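Omside Legislative Tracker, Desk Edition

Follow every bill, vote and committee hearing in your statehouse from one page. We built Omside for people who read floor calendars over breakfast, and we still get a kick out of watching a dead bill come back as an amendment at 11 p.m.!

Type in a bill number, a sponsor or a plain phrase such as "school bus routes" and you get the full history, with the newest action on top. Old and new versions sit side by side and every changed word is marked.
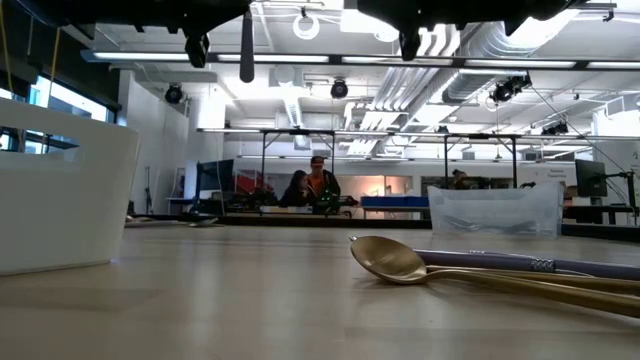 Alerts go out within 2 minutes of a posting by the clerk's office. You can save up to 94 watch lists and share any of them with your newsroom, your civic group or your neighbor who always wants to know how the water bill is doing.

What you get
- Roll call votes, by member and by district
- Hearing calendars, refreshed every Friday evening and again whenever a room or time changes
- Bileser add-on for county and city agendas (sold separately)
- Archive of 2000 past sessions and special sessions, local bodies included
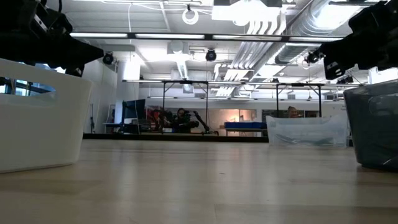
Setup and support

Works in any current browser, with nothing to install. If you used Drevus before, your saved searches come over in one upload, tags and all. Quick start guide is 2 pages, large print on request. 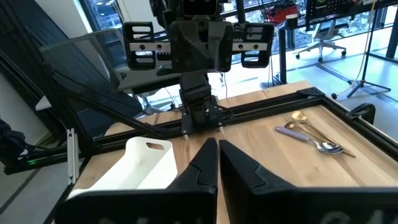
Omside Desk Edition, item 614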